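Stulside Guest House - Autumn Walkthrough Checklist, with Comments

Filled in by Akua Ackah, November. Please read the comments as well as the marks, because a few of the OKs have a "but" attached to them.

ENTRANCE AND STAIRS

Porch light comes on at dusk - OK
Handrail firm, both sides - NEEDS WORK
The left side is solid as ever. The right side wiggles at the bottom bracket if you lean on it the way a tired person with a suitcase would. I tightened it with what I had in my pocket and it is better, but the screw hole is worn and wants filling properly.
Stair treads, no loose carpet - OK
Doormat lies flat - OK, new one, and a very nice one too, thank you to whoever picked it.

SMOKE AND CARBON MONOXIDE ALARMS

All alarms tested by button - OK
Upstairs hall alarm is the Gendix one and it is so loud that I apologized to the family in the back bedroom, who were very sweet about it.
Date on back checked - OK, except the laundry room, where I couldn't get the cover off and did not want to force it. Would somebody taller please try?

KITCHEN

Extinguisher gauge in the green - OK
Extinguisher easy to reach - FAIL, then fixed
The recycling bin had drifted in front of it again. I moved the bin back beside the door and would love for it to stay there this time.
Stove knobs all turn off fully - OK
Fridge temperature - OK, 38 on the little thermometer
Outlets near sink trip and reset - OK for 2, the one behind the toaster is slow to reset. I've left a note for Tran Electric and asked them to look at it when they come for the porch wiring.

BATHROOMS

Hot water at tap, after running one minute - 124 upstairs, 118 downstairs
We like it at 120 or under, so the upstairs is too warm for my liking, especially with little ones staying. I turned the heater down a touch and will test again after supper.
Grab bar by tub holds full weight - OK (I hung on it, and I am not a small woman)
Non-slip mat, suction cups good - REPLACE downstairs
Fan pulls a square of tissue - OK upstairs, weak downstairs. I vacuumed the grille and got a surprising amount of fluff out of it, so give it a week and try the tissue again.
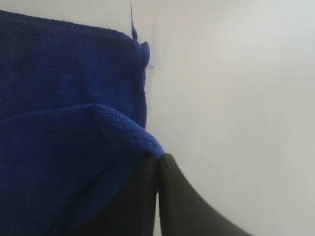 Window latch closes - OK, stiff
Cleaning products up high and locked - OK. The key is back on its hook.

OUTSIDE

Gutters over the back steps - NOT DONE, raining
Back steps, moss - scrubbed in the spring but coming back, and it gets slick. I'd put it at the top of the list before the first frost.
Gedetti salt bucket by back door - about half full, one more bag should see us through to the new year

Still open: handrail, laundry alarm date, toaster outlet, downstairs mat, gutters, moss. Initial beside each one as you finish it, and please write a word or two about what you did - it helps me so much next time round.

A.A.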